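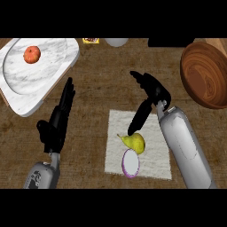 2026-03-12
Sourdough notes, Pollby kitchen, third go at the rye

OK so the rye is finally behaving, sort of. I fed the starter last night with the Drosside dark flour and by breakfast it had pushed the lid up and made a mess of the shelf, so I'm calling that alive. It smells sharper than it did on the white flour, almost like pickle brine (I like it, opinions at the bench were split).

Today's mix: 285 g dark rye, the same again of bread flour, salt as usual, water by feel, and that's where I went wrong last time. The dough looked dry, I panicked and kept pouring, and we ended up with a brick that had a cave in the top. This time I stopped early, walked away for 30 minutes and came back to something I could almost shape. Wet hands, no flour on the counter. Much better!

Pressure on the wall dial read 1012 this morning. I keep writing it down even though I've never found any link between that and the rise - old habit from the beer days.

Baked in the Mansour pan, the long one with the dent. Lid on to start, then off for the last 15 minutes. The crust came out darker than the one from the Plokwood tin and it let go of the sides without a fight. I still think the Plokwood gives a nicer shape, but the corners stick every single time and I'm tired of digging loaves out with a butter knife.

Cut it too early. I know, I know. The middle was gummy against the blade, so no verdict on the crumb until tomorrow. The end slice was great with salted butter though, and a bit of caraway would have been welcome.

To try next: toast the caraway first, hold back a splash of the water, and proof it in the cupboard over the fridge, where it's warmer. If the Drosside flour runs out before April I'll have to go back to the medium rye, and then all these water notes are useless, so somebody please put in an order. The scale needs a new battery too - it blinked at me twice while I was weighing the salt.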